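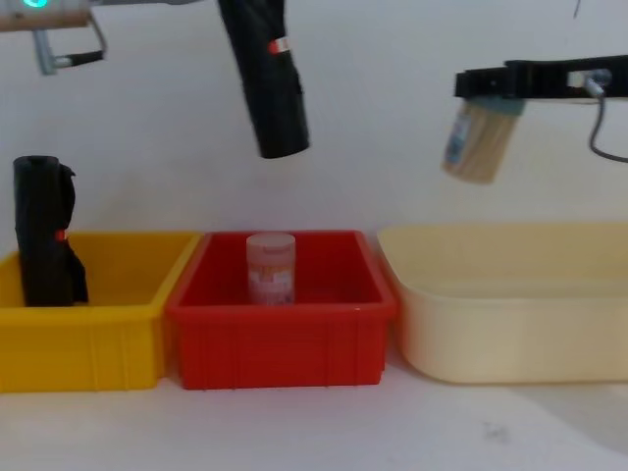
What does the Onar sorting trial measure? "How often an object ends up in its assigned bin with both arms running at once," said Evaristo Serra, who leads the work at Prurkby.

The team logged 1481 placements and trained on 700 of them. The rest were held back for testing. Serra scores each arm separately — a pooled figure, he said, hides the weaker side.

On held-out trials, 66 per cent of the errors came at release. "The grasp is fine. Then the object catches the rim and tips." A slower release is being tested, and he expects figures for it in November.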